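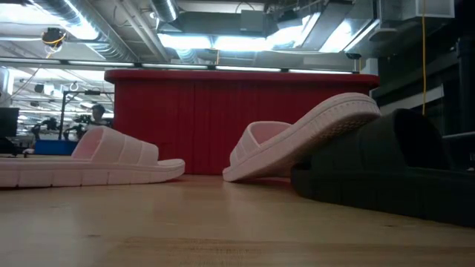
STATION 8

Yiran Tian had her hand flat on the table when the arm came down. Not under it. Next to it. Close enough that she felt the air go.

She said a word. Then she hit the red button, and the arm stopped, and then – this was the part she would have to write up three times – it closed.

"Did you see that?"

Illia Holovko had not seen it. Illia was two benches over with his headphones on, swearing at a cable.

"Illia. It closed."

"What closed?"

"The left one. After the stop."

He pulled one ear free. "It can't close after the stop."

"I know it can't."

He came over anyway. Wiped his hands on his jeans, looked at the arm, looked at her hand. She had it tucked under her other arm by then like she'd been slapped.

"You OK?"

"Fine. It missed."

"What was it going for?"

"The sandal. It was supposed to be going for the sandal." She nodded at where the sandal was. Which was a good eight inches from where the arm had gone.

Footwear week. Plarnevo wanted shoes sorted and Travora had promised them shoes, so it was slides all day, pink ones and black ones, tip them over, stand them up, put them in the bin, take them out of the bin. Her hands smelled of rubber. She dreamed about straps.

Illia was already scrolling. The controller was called Grondivora, some founder's joke from before either of them got hired, and it kept a log of everything, every twitch, in a gray font you had to squint at.

"Stop received," he read. "Torque off. Brakes on. Then nothing."

"Nothing?"

"Nothing. As far as it knows it's been sitting there like a good boy."

They both looked at the fingers. Shut tight. He put his thumbnail to the gap and it wouldn't go in.

"So who closed it," Yiran said.

He didn't like that. She could tell becuase he started humming.
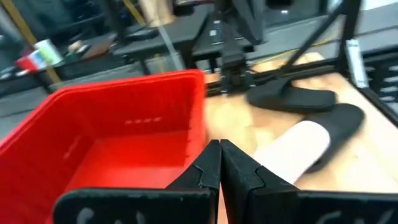
They ran it again with the barrier line out and both of them behind it, feet well back. Half speed. Go to the bin, hover, stop.

It stopped. Fingers open.

Again. Stopped, open.

Again. Again. Lunch went by. Somebody offered them noodles and Illia waved them off without looking. Yiran wrote the runs down on the back of a packing slip, open, open, open, open, and her handwriting got worse as she went.

"Maybe you bumped it," Illia said.

"I didn't bump it."

"I'm just saying what they'll say."

"Then say it in their voice."

He did a voice. She nearly laughed. Run 11, he pressed stop, and the arm froze where it was, and there was a little breath of a pause, two seconds if that, and the fingers came together. Slow. Almost polite.

Neither of them moved.

"OK," Illia said. "OK. Ok."

"Log."

"Torque off, brakes on." He scrolled. Scrolled back. "Nothing."

The thing is the gripper motor wasn't on the same line. She worked that out lying on her back under the table with a flashlight in her teeth, following wire. The arm cut when you hit the button. The gripper had its own supply, and the new boards, the ones from Gashaw that came in September, held a charge. Enough to finish whatever they'd last been told. Usually the last thing they'd been told was open. Sometimes it wasn't.

She slid out and said it to the ceiling.

"How many stations have the Gashaw boards?" Illia asked.

She sat up. Down the row the other arms were going, up and over, down and back, people leaning in between them to straighten things. Leaning in. Everybody leaned in. You hit the button and you leaned in, that was what the button was for.

"All of them," she said.

He looked at his phone. "Plarnevo's at four. They want to see it do 800 picks."

"I don't care what they want to see."

"I'm not arguing. I'm telling you what time it is."

She was already walking. There was a main breaker for the row, gray box, stiff handle, you weren't supposed to touch it without a manager and the manager was on a plane. She thought about that for as long as it took to get there. Then she yelled hands out, everybody hands out, and waited, and looked down the line to be sure, every station, and yelled it again for a guy who hadn't heard.

Pulled it.

The arms sagged onto their brakes one after another. It got very quiet, you could hear the ducts. And then all down the row, not together, a few here, one there, a small dry clicking.

"Jesus," somebody said.

Illia had his phone up, filming. She was glad one of them had thought of it.

She wrote the report that night at the kitchen table. Date, 16 December 2022. Station. Description of event. There was a box for Injuries and she typed None and then sat with her hand next to the keyboard, turning it over. Injuries, none. Operator action, she put what she'd done. Manager approval, she left blank, then went back and typed No.

Attachments. One log, useless. One wiring sketch. She dragged in a still from the wrist camera too.
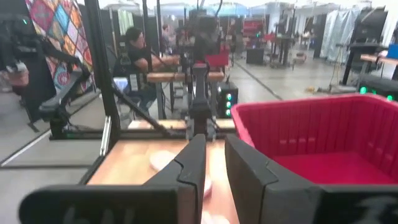 Attachment 3. Wrist view, gripper over table, red basket at right.

She read the thing through, fixed a comma, hit send. Her phone started ringing before she got the lid down. Plarnevo's number. She let it go twice and picked up.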